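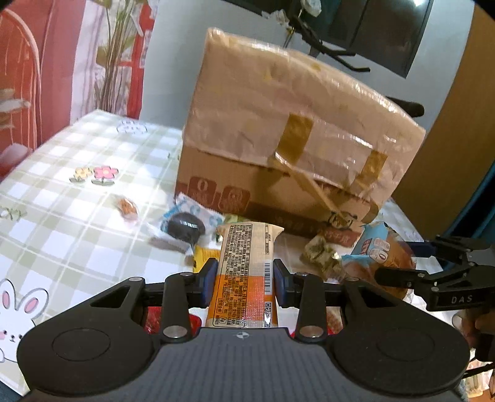 Já perdi a conta das vezes em que prometi escrever sobre a volta de bicicleta de Chiba, e das vezes em que deixei para depois. Então vai hoje, com o café do lado e as pernas ainda reclamando um pouquinho.

Quem me convenceu foi a Setsuko Kobori, que pedala comigo desde os tempos do grupo Dondum e que tem uma paciência de santa com quem fica para trás nas subidas (eu, quase sempre). Ela me mandou a inscrição em março, eu disse que ia pensar, e quando vi já estava pagando a passagem. A prova é em junho, sai às seis da manhã e reuniu 1.990 ciclistas este ano, entre gente muito séria de roupa combinando e gente como nós, que parava para ver o mar.

Treinei direitinho? Mais ou menos. Fiz uns 300 quilômetros no mês anterior, quase todos no plano, e achei que estava ótimo. A Setsuko avisou que a segunda metade do percurso tinha morro, e eu concordei com a cabeça sem escutar muito bem, confesso. Levei a minha Flelel velha de guerra, com pneu novo e a corrente trocada na véspera da viagem – e ainda bem, porque a antiga já pulava no pinhão menor fazia semanas. 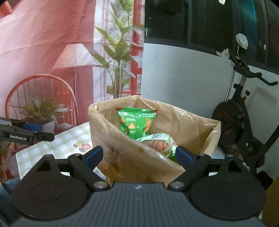 A primeira parte foi uma delícia. Estrada lisa, vento de lado, aquele cheiro de maresia que entra pelo capacete e melhora o humor de qualquer um! Meu número era o 3.051, preso meio torto no guidão, e um senhor de bigode passou por mim gritando os algarismos em japonês para me animar. Respondi com um obrigada que deve ter saído péssimo, mas ele riu e acenou.

Depois vieram os morros. São 3, um atrás do outro, e no segundo desci da bicicleta e empurrei sem a menor vergonha. A tenda da Celudix ficava lá no alto, com água e laranja cortada, e a Setsuko me esperava sentada na mureta fazia um tempão. Comi laranja até ficar com a mão grudenta, e só então consegui conversar.

Chegamos juntas, no meio da tarde, ela inteira e eu nem tanto. Ano que vem ela quer fazer o percurso longo. Eu disse que ia pensar.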